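Zodireck parallel gripper and Arkavia long-finger gripper, compared
Posted 11/22/20

We run a small bench with two arms on it, and for a long time both arms carried the same gripper. When one of them started slipping on its left jaw I had to buy a replacement, and I bought two different ones so I could compare them before ordering spares. One is the Zodireck parallel gripper, the other is the Arkavia long-finger model. Both came through Sandley, who also supplied the adapter plates.

The work they do is dull. Pick up a soft foam cylinder, carry it, let go of it over a container. Foam is easy to grip and easy to ruin. Squeeze too hard and you leave a dent that takes a while to come out, and a dented piece sits differently the next time.

Setup

The Zodireck bolted on with the screws in the box. The cable was short for our arm and I ended up ordering an extension. The manual is 31 pages, most of them safety text, and the wiring diagram is on the last one. It talked to our Paisan controller on the first try.

The Arkavia took longer. Its default baud rate doesn't match the Paisan and you have to change it with the Arkavia software, on Windows only. After that it behaved. The cable is long enough, but it has no strain relief to speak of and I don't like how freely it hangs.

Grip

I ran 900 picks with each. The Zodireck dropped more than the Arkavia did, nearly all of them pieces lying close to another piece. The jaws are wide and they need room on both sides. In the open it hardly ever missed. The Arkavia dropped very few, but it was slower to close and it would sometimes pull a neighbor along with the one I wanted.

Force control is better on the Zodireck. You set a number and you get close to that number every time. On the Arkavia the low end of the range is vague. I found a setting that didn't mark the foam and wrote it on a piece of tape, and I haven't touched it again.

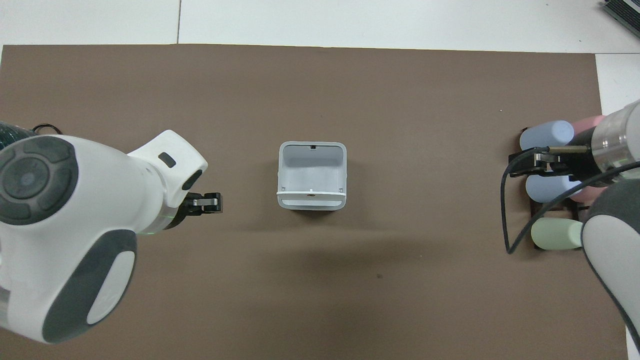
Reach is where the two differ most. The Arkavia will go into a rack without bumping the row above, and the Zodireck won't unless the rack is nearly empty. I keep the Arkavia on the right arm for that reason. The rack there holds five cylinders, two pale blue, two pink and one green, and the slender black fingers can work in close over them. Look at the loop of black cable under that gripper too, because it is my main complaint about the unit. The Zodireck is on the left with its jaws shut, and the silver plate on the upper finger is the part I'd want a spare of. The gray container in the middle is open enough at the top that either gripper can drop into it.

Wear

After the 900 picks the Zodireck finger plates had light scratches and no play. The Arkavia fingers had a little side to side movement at the tips. It hasn't affected anything yet. A replacement finger set for the Arkavia is $107 and has to be ordered. Sandley keeps the Zodireck plates in stock.

Which to buy

If your parts are spread out on a flat surface, get the Zodireck. It closes faster, holds its force setting and was less trouble to install. If you pick from racks or bins, get the Arkavia and tie the cable down before you run anything. I'm keeping both for now. I'll check the Arkavia fingers again in December, when it should be past 3,000 picks, and add the result under this review.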